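Guest Meal Card Pilot, Haltari and Drismont Resorts
Progress report to Granström Leisure Fund
Prepared by Ayman Obeidat, Sunday, September 15, 2024

Where we are

The prepaid meal card has been on sale at both resorts since the start of the summer season. The grant agreement asks for a report on take-up, guest satisfaction and savings at the till. I can give you firm numbers for the first, soft ones for the second and very little on the third.

Take-up

We sold 2,705 cards. The sales team regards this as a strong result, and I would be slower to celebrate. Most were bundled into room packages, so the guest never chose the card at all. Bought on its own, at the front desk or in the app, the card sold 297 times. That is the figure I would ask the Fund to keep in mind when anyone proposes a wider launch.

Haltari did better than Drismont on these separate sales. The manager there puts it down to staff training. Haltari also has fewer places to eat outside the gates, and I suspect that explains more of it.

What guests get

Each card covers a main dish and a drink at lunch and again at dinner, plus one snack a day. Unused snacks carry over until checkout. Unused meals do not, and this remains the commonest complaint by some distance. The wording on the card sleeve says "flexible", which it isn't. I have asked Trondia to change it at the next reprint and am still waiting for a proof.
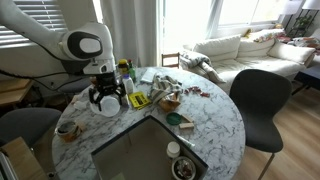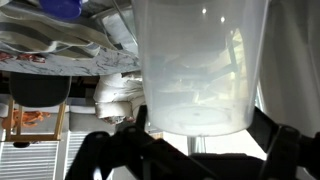

Snack wrappers and bottles on the marble-patterned table (first picture); translucent plastic cup (second picture).

Satisfaction

The survey score looks healthy, but the form went only to guests who had used every credit on their card. People who gave up halfway were not asked. I don't think we should quote the score in public until the November round, which will go to all cardholders.

Tills and queues

Trondia's till software was meant to read a card in one tap. At 16 of our counters it does. The remaining 2, both at the Drismont lakeside grill, still need a receipt signed by hand, and the queue at midday shows it. Trondia has promised a fix three times. I would not plan around a fourth promise.

On savings, the supplier's claim that the card cuts serving time has not been tested by us. We have no timings from before the pilot, so any comparison would be guesswork.

Spending

We are within budget, mainly due to printing fewer leaflets than planned.

Next steps

Send the full survey in November. Settle the carry-over rule before winter bookings open. Hold back the last payment to Trondia until the grill counters work. I recommend no decision on extending the card to other sites before the survey results are in.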